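## Section 4: Installing the Backup Battery in Your Condby Doorbell Chime

Welcome back! If you have come straight from Section 3, your chime is on the wall, the two bell wires are joined to it, and you have probably already pressed the button more often than you needed to (we all do). The backup battery is the next job. It keeps the chime ringing through a power cut, and it also remembers your melody and volume so you don't have to choose them all over again.

Pick a good clear spot to work, with decent light, and give yourself a little more time than you think you'll want.
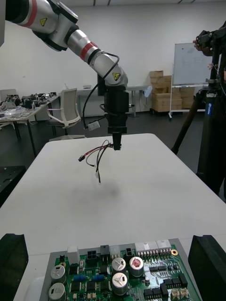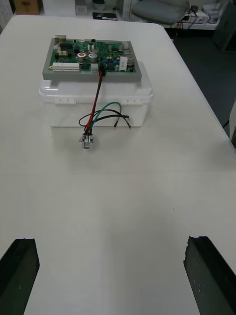 **Before you start**

You will need the battery pack from the small paper bag marked B, a Phillips screwdriver, and a soft cloth to lay the cover on. The cover scratches more easily than we would like, and Alvar Løken, who wrote the first version of this guide, went through a good many covers before he learned to use a dish towel.

> **CAUTION:** Switch off the doorbell circuit at your breaker panel before you open the chime. Press the button to check that it stays silent. If it still rings, you have found the wrong breaker, so go back and try another.

**Fitting the battery**

1. Loosen the screw on the underside of the chime. It is held in by a little washer and won't fall out, so stop when it turns freely.
2. Tilt the bottom of the cover toward you and lift it off the top hooks. Lay it face down on your cloth.
3. Find the battery bay at the lower right, next to the speaker. Peel off the paper tab and throw it away.
4. Slide the pack in with its label facing you. It should go in without any real pushing.
5. Press the plug into the socket marked BAT until you feel a click. The plug has a ridge along one side and will go in only one way.
6. Tuck the leads into the channel beneath the speaker, well away from the screw post.
7. Hang the cover back on its hooks, swing it down, and tighten the screw until it is just snug.
8. Turn the breaker back on.

**Note:** The status light blinks amber while the battery charges and turns green when it is full. A first charge usually takes about 2 hours. You can use the doorbell as normal in the meantime.

**Testing**

Once the light is green, switch the breaker off again and press the button. You should hear your melody at a slightly lower volume, which saves power. A full pack is good for 1000 rings, so a curious grandchild or two should be no trouble at all.

If you hear only a short double beep, the plug is not quite home. Switch off, open the cover, and repeat step 5. If the beep comes back, see fault code 251 in Section 9.

> **CAUTION:** Never fit a pack that is swollen, dented, or leaking. Take it to a battery recycling point and order a new one, part number 80, from your Condby dealer.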